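Home | Trips | Food | Odd Days Out | About | Contact

An afternoon at the Ondale paper mill

I had assumed, going by the leaflet, that the Ondale mill open day would be a small affair with a man and a kettle. There were already 18 of us in the car park by ten past nine, all in the wrong shoes. The leaflet had said nothing about shoes. It had said a great deal about the gift shop.

Our guide was Marwa Hegazy, who has run the finishing floor for long enough to have stopped raising her voice over it. You either stand close or you miss things. I missed the whole of pulping, apart from the smell, a sort of boiled cardboard with a hint of school dinner. My coat still has it.

The mill belongs to Sosard, who bought it from the Drostix family in a year that three different wall panels give as three different years. It makes drawing paper, blotting paper and a stiff board used inside hat boxes, for which there is apparently still a living to be made. The big machine runs at a speed I wrote down and then couldn't read. Standing beside it is like standing beside a very long train that never gets to the end of itself.

The finishing floor was my favourite, mostly as it had a bench. Sheets are checked there by eye, held up at a slant, and the checkers can spot a speck I would have sworn was dust on my own glasses. Marwa passed round two whites and asked which was the warmer. Eleven people said the left. They were both, she told us, from the same ream. I had said the left with some confidence and an explanation.
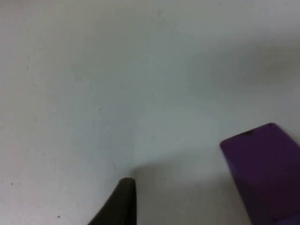 Pale grey, with a bit of blue to it.

After that I could not stop seeing colour in everything plain. The corridor walls were faintly green. The tea, served at half past eleven in the old drying loft, was faintly tea.

The loft itself is up 900 years' worth of stairs, or it feels so, and has slatted shutters all down one side that used to be opened and closed by boys. Now it has a projector and a film with a lot of river in it. The film says the mill gets through 3,000 sheets of blotting paper in a morning. I would like to meet whoever is doing all that blotting.

The gift shop was as advertised. I bought a notebook that is too nice to write in and a hat box, flat-packed, for a hat I don't own. Parking is free, the toilets are across the yard, and the next open day is in December, when I am told the loft is perishing.

3 comments

inkyfingers: My gran worked in that loft! She always said the stairs were the worst of it. Did they still have the big brass bell by the door?

Abdel Hamid: Went last spring and also said the left one. I stand by it.

Pollard_R: What is the board like for bookbinding? Nothing on their website except hats.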